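Comunidade Osach > Robótica > Ensino por demonstração

Livro deitado na mesa: guiar o braço com a mão ou com o comando remoto?

Colocada por taltow_lab
4 de fevereiro de 2020

Boa tarde a todos. Peço desculpa pelo meu português, ainda estou a aprender.

Quero ensinar um braço a pegar num livro de capa mole que está deitado na mesa e a arrumá-lo na prateleira do lado esquerdo. Gravei 100 demonstrações por comando remoto. A garra chega bem perto do livro, mas depois o dedo de baixo empurra o livro em vez de entrar por baixo da capa. Com a raquete de ténis de mesa não tenho este problema, porque o cabo é mais alto.
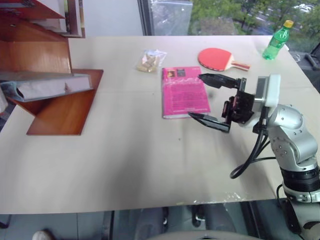 2 respostas

mellor_oficina
Tive a mesma dificuldade com cadernos. No meu caso, o comando remoto não servia para a parte do contacto, porque não se sente a força na mão. Fiz assim: a aproximação por comando remoto, e os últimos 4 centímetros com o braço em modo livre, guiado pela mão. Convém segurar o braço pelo elo e nunca pelos dedos da garra, para não ficar uma força falsa na gravação.

Outra coisa: os seus dedos são compridos e inclinados. Experimente vir pela lombada, com a garra quase paralela à mesa, e fechar muito devagar. Também pode levar o livro até à borda da mesa e pegar nele ali. Demora mais, mas o robô aprende este gesto com poucas gravações.

E verifique o cabo preto. Se ele faz um arco grande por cima da mesa, pode puxar o punho quando o braço vai para a esquerda. Eu prendi o meu com velcro.

drillix1456
Eu apagava tudo e gravava de novo. Demonstrações em que o livro foi empurrado ensinam a empurrar. Qual é o programa que usa? Sem saber isso é difícil ajudar.

taltow_lab (autor)
Obrigado aos dois. Uso o gravador que veio com o comando, a versão de março ainda não instalei. Vou tentar primeiro pela lombada e depois escrevo aqui o resultado.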